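Ardale Residence
Guest Room Inspection Checklist, with Comments
Room 296, upper floor
Inspection date: 2 July 2025
Inspected by: Lise Kowalchuk
Reviewed by: Audrey-Anne Sandhu
Form 1637

This form is to be completed at each change of occupant and kept with the room record until the next full inspection in November. Mark each item Satisfactory, Needs Attention or Not Applicable. Any item marked Needs Attention must carry a comment.

Section A. Entry and exit

A1. Door opens fully and closes without force. Satisfactory.
A2. Door latch and lock. Satisfactory.
A3. Evacuation notice posted inside the door. Needs Attention.
Comment: Notice still shows the former assembly point. Replace with the current sheet from the front office.
A4. Path from bed to door clear of bags, cords and loose rugs. Satisfactory.

Section B. Electrical and heating

B1. Smoke alarm tested by button. Satisfactory.
B2. Bedside lamp, cord and plug. Needs Attention.
Comment: Cord runs behind the headboard and is pinched against the wall. Move the bed forward 6 inches and reroute.
B3. Wall heater (Varma) free of fabric and paper. Satisfactory.
B4. Outlet covers intact. Satisfactory.

Section C. Window

C1. Window opens and stays open unaided. Satisfactory.
C2. Blind cord secured to wall cleat. Needs Attention.
Comment: Cleat is present but one screw is missing. Work order sent to Flulta Maintenance. Room may be occupied by adults in the meantime.

Section D. Bed and bedding

D1. Bed frame stable; no exposed fasteners. Satisfactory.
D2. Mattress label present and legible. Satisfactory.
D3. Duvet cover and pillowcases free of tears and loose threads. Satisfactory.
Comment: Pink cover with the dark tree print, and a pale pillow with small sprigs. Both creased. Smooth before the room is released.
D4. Personal clothing removed from bed. Needs Attention.
Comment: Beige cable-knit sweater on the bed, one sleeve up against the pillows. 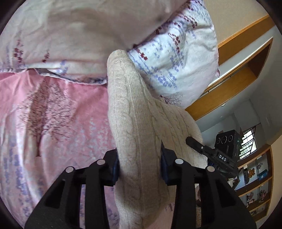

Clothing found at inspection is to be folded, bagged, labeled with the room number and taken to the front office the same day. It is not to be placed in the closet or sent down with the linens. Knitwear must be kept out of the house laundry, where the standard cycle will shrink wool.

D5. Spare blanket stored on closet shelf. Satisfactory.

Section E. Release of room

E1. All Needs Attention items entered in the Prustia log. Satisfactory.
E2. Room released for occupancy. Pending A3, B2 and D4.

Reviewer's comment: Agreed. Item C2 may remain open after release, provided the front office is told before the room is assigned. A. Sandhu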